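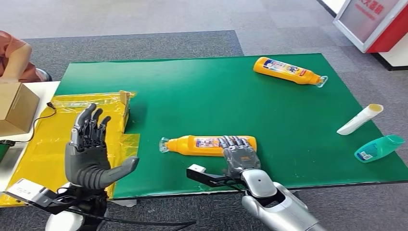

Councils should bring back the deposit on drinks containers, and they should stop waiting for the shops to agree. When I was a child in Grorthorpe, we took empties to Zaugg on the corner and came home with coins. Now a yellow plastic bottle lying on its side is something people step over. Harish Unnithan calls a deposit a tax on the poor. I disagree, as you get the money back. Start with 8 pence and see what the verges look like by May.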